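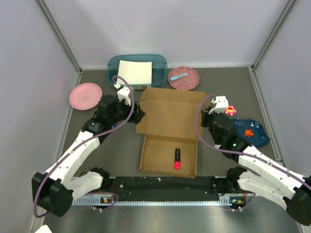

Fri 17 October

Box day. I had put it off since the middle of September on the grounds that I was waiting for the right boxes, and on Tuesday the right boxes arrived, flat, in a bundle with a plastic strap I had to bite. So that excuse is gone.

They're from Stultireo, the mailer kind with the lid attached, so you fold and tuck and no tape is involved until you lose your temper. I lost it on the second one. The instructions are a single drawing of a hand with no thumb. By the third I had worked out that the front flap goes in last, and by the fourth I had forgotten again.

The plan was one box for writing things, one for kitchen things, one for papers, and a fourth marked MISC that I swore I wouldn't open until everything else was full. MISC was full by ten thirty.

Writing things went like this. I set up the nicest box, lid all the way back, very professional, and put in one highlighter. Black body, pinkish red end. Then I went to find its friends and spent forty minutes reading an old notebook on the floor of the hall. When I got back the highlighter was still in there by itself, looking like it had been shipped from overseas at great expense. I don't remember buying it. I don't highlight. I have a vague idea it came home from the Trustley training, where they gave us each a folder and a pen and told us to mark the sentences that spoke to us. I marked the lunch menu.

Lucian Tănase called at eleven to ask how it was going. I said I had packed a highlighter. He said "Good, good," in the voice he uses for other people's children. Lucian moved apartments last year in 6 boxes and a duffel bag and he brings it up at the slightest opening. He also owns one fork.

He wanted the inventory number for the shelf unit, which is 3305, and which I had written on the back of my hand on Wednesday and then washed off like a civilized person. Found it on the Tinitz receipt in the end. The receipt says the shelf cost $133, and I would like a word with whoever I was that day. It leans.

Lunch was toast over the sink. All the real plates were already wrapped in newspaper except the pink one, which I keep leaving out because I can't decide if it's kitchen or MISC. It isn't a good plate. It came with nothing and matches nothing, and the mark in the middle is so faint I've never made it out, though I did spend part of the afternoon tilting it at the window. I thought it might be valuable. I looked it up under three different spellings and got a lot of results for dog bowls.
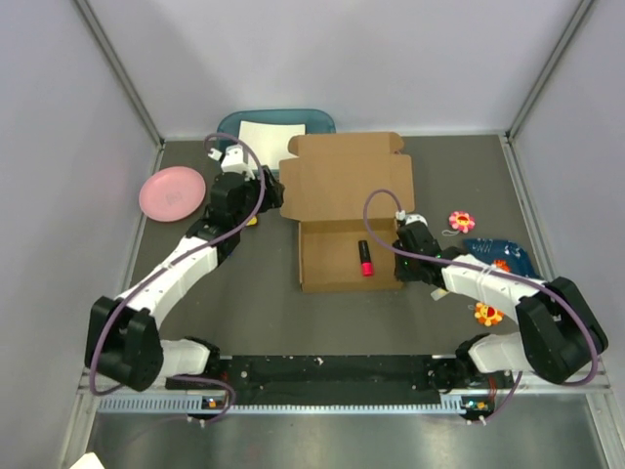 The pink plate, still undecided, with an open box for company.

Tried the plate in the box around two. It was going to be the kitchen box's problem, but the kitchen box weighed as much as a calf by then and I had already sat on it to get the lid down. So I went looking for something shallower, and stood there holding a plate for a while, and put it back where it was. That's the part of packing I'm best at, carrying an object to a new place and then returning it.

Papers took over two hours and I threw out four sheets. Everything else turned out to be either important or about to be. I kept the warranty for a kettle I no longer have. I kept a letter from Meléndez, the old landlords, regretting the noise, without saying whose. I found my library card, which I reported lost, and paid for, and have now packed so thoroughly that I may as well have lost it.

Made labels after that. I write small on labels, I've noticed, as if somebody might be looking. KITCHEN, HEAVY. PAPERS. MISC. MISC 2. I didn't make one for the writing box because I felt it was too early to commit.

Lucian rang again at six and offered to come by tomorrow with his car and his opinions. I said yes to the car. He asked if I had wrapped the glasses and I said of course, and then I hung up and wrapped the glasses.

To do before he gets here: strip the bed, defrost whatever that is, find the tape, bring the shelf screws together in one envelope. Buy milk but a small one. Plate.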